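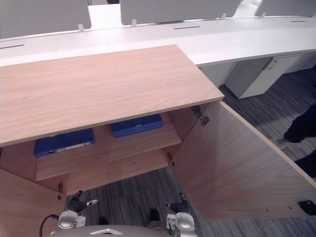
Stonell Neighborhood Change Panel
Minutes of the March meeting

The meeting opened at 6 p.m. on Tuesday with a quorum present. The minutes of the February meeting were approved as circulated.

1. Former trolley barn, Alemayehu Street
The Panel received the application from Bevalum to convert the barn into a 21-room hotel with a ground-floor bakery. Members supported keeping the brick front and the track openings. Concern was raised over the height of the rear addition. A resident asked to speak and was recognized by the Chair.
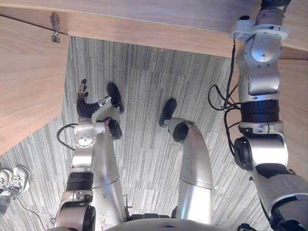
Will the old ticket window on the street side be kept?

The applicant stated that the window will remain in its present position and will be used as the bakery counter.

The Panel voted to recommend approval, with 6 in favor and 3 opposed, on condition that the rear addition be lowered by one story. The applicant will return with revised drawings.

2. Street name signs
The porcelain signs on the north side of the square were discussed. Members agreed that 13 signs should be repaired and put back on their original posts. The remaining signs are beyond repair and will be offered to the Stonell Historical Room. The Clerk will obtain a second price for the work.

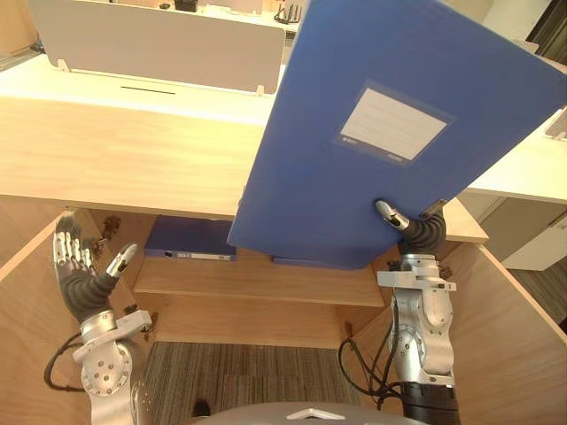 3. Tedarum Motor Inn
The owner has withdrawn the request for demolition. The Panel noted that the inn has stood for over 50 years and asked that the neon sign be surveyed before any new proposal is made. No vote was taken.

4. Records
The list of past applications by street was accepted. Entries for the old market district are still incomplete and were carried over to April.
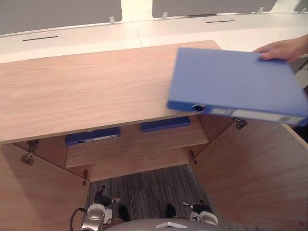
Blue binders in an open wooden cabinet

5. Adjournment
There being no further business, the meeting closed at 8:15 p.m. The next meeting will be held in April at the usual hour.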